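The Laundry Basket Is Still Winning

Yupin Kaewmanee
2022-10-23

Every few months someone asks me when they will be able to buy a machine that tidies up. They mean the toys on the stairs, the socks behind the radiator, the drawer with batteries and takeaway menus in it. My answer has been the same for a while. You can't buy one yet, and I would not put money aside for one.

I spent 8 years running the returns room at Girnik, a mail order warehouse outside Boreveck. Returns is the nearest thing industry has to housework. Goods going out are boxed, labelled and all facing the same way. Goods coming back are in whatever state the customer left them. A shirt is in a ball. A toy has lost its packaging. Something small has slipped inside something large. My staff sorted it by hand, and most of them were quick at it by the end of their first week.

In August a firm called Jollard came to show us an arm that could pack cartons. It was very good. It put 50 cartons on a pallet without a mistake while we drank our tea. Then one of the packers asked if it could empty a returns tote, and the salesman said that was on the roadmap.

The trouble is easy to see if you look at what such a machine has to pick from. Take one bin, with a few ordinary things lying in it.

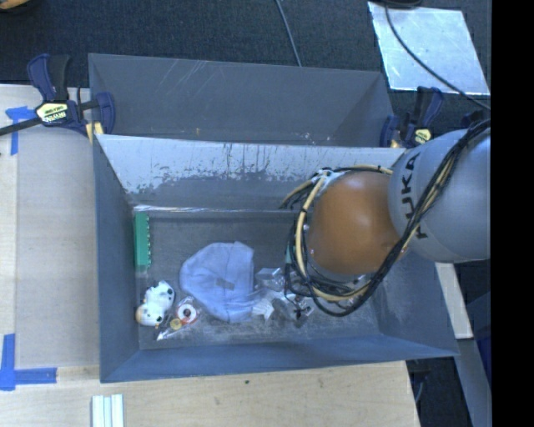 A KUKA arm over a bin of mixed items, including a plush toy, clear packets and a soft piece of fabric.

A person would hardly look before reaching in. For a machine, clear plastic is one of the worst things there is. It shines in one place and vanishes in another, and a camera may see the contents and miss the bag. Cloth is nearly as bad. It has no fixed shape, so knowing what it looked like a moment ago is little help once it has been touched. Then there is anything lying close to a wall, where fingers or a sucker need room to get in.

None of this is impossible. I have watched arms pick up each of those things. What I have not seen is one that does it all day, with things it has never met, at a pace a warehouse would pay for. If it fails twice in 50 tries, a person has to stand by, and you are paying for the arm and the person.

A house is harder again. At work we can at least bolt the bin down and fix the lighting. My sister's flat in Ratanaporn Court has 4 rooms, 2 children and a dog, and the floor is different every evening. She would also like to walk past the thing without getting hit.

I expect the shop floor to get there first, with narrow jobs and dull, solid objects. Soft goods in clear bags will come later. Folding and putting away at home will be later still, and the first ones will be slow and cost more than a car. Until then I would spend the money on a better tumble dryer.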